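Posting a few notes on what's changed at our packing site since the arms came in. I get asked about it a lot and the answer doesn't fit in one post. 1/11

Background: I work for Clustura. We put together school and office kits. Pens, markers, correction tape, small stuff in a case, lid shut, into a carton. I've been on the kitting line long enough to have done every station on it. 2/11

We have two arms on my line now. They do small-item placement, one piece at a time into the open case. People still do the loading, the checking, the closing and the cartons. 3/11

Speed first, because everyone asks. An arm is slower than a good packer on any single case. It also doesn't take lunch. On a decent shift we get up to 500 cases out of the pair. The best people here can beat that for an hour or so and then their wrists let them know. 4/11

Small things in wrappers are the hardest. A marker is stiff and has the same shape every time. A wrapper creases, the ends fray, and the fingers have to close on something that isn't quite the size it was on the last one. Most of my stops come from wrapped items. 5/11

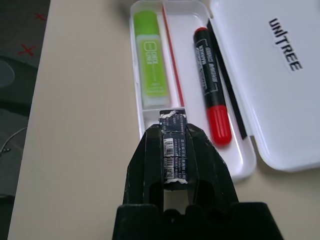 Small wrapped item in the fingers, correction tape and red-capped marker in the case.

My job title went from packer to cell operator. In practice I watch, clear stops, reset, and write down what caused the stop. The pay went up one grade. It took Leonardo Cocco, our shop steward, most of the winter to get that in writing. 6/11

What I miss is talking. On the old line you stood across from someone all day. Now I'm at one end and the next operator is at the other, and if we talk we miss a stop. A couple of us asked for the two stations to face each other. They said they'd look at it in December. 7/11

Nobody on my shift was let go. Four people moved to the Mellum order, which is all hand work, and two of them like it better. The temp hiring before the school rush did shrink though, and I think that should be said. Those were real jobs for people around here. 8/11

The stop log matters more than I expected. Item 3598 on our parts list kept causing trouble and the first idea upstairs was operator error. The log showed it happened on every shift with every operator. They changed how it's laid out for pickup and the stops dropped. 9/11

If your place is getting these, ask for three things early: who writes the stop log, who gets to read it, and whether your rate is tied to the machine's rate. Ours was for the first month. You ended up paying for a stop you didn't cause. 10/11

Next is the Wirnasance line, with bigger cases and more loose items. I'm down to train the operators on it. Will post again once it's been running a while. 11/11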